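Walk with us in August: Skurnuvell Kidney Families is looking for fundraising walkers

We are a small charity supporting families of children with rare kidney conditions, and every summer we ask kind people with comfortable shoes to join us on the old railway path from Vanisach to Falis. It is 11 miles, mostly flat, with plenty of benches along the way, and you are very welcome to take the whole day over it (many of us do!).

Last year's walkers raised over 1,056 pounds, all of which went towards travel and overnight stays for parents with a child in hospital. This year we would dearly love to help the Golestani family room as well, which badly needs new beds and a proper kitchen.
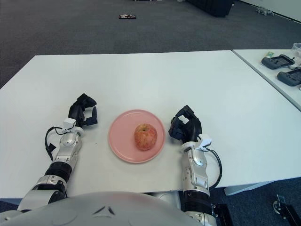
One mother who stayed there in the spring wrote to us that she had slept in a chair for 10 nights before a bed came free, and that a cup of tea with another parent at midnight did her more good than she could say.

You don't need to be a great walker or to have raised money before. We'll send you a sponsor form, a T-shirt and a map, and there will be soup and sandwiches at the Falis end. Children under 13 need to come with a grown-up, and well-behaved dogs on leads are fine.

To put your name down, please ring or write to the Skurnuvell office by 2026-07-27, telling us your T-shirt size and anything you can't eat.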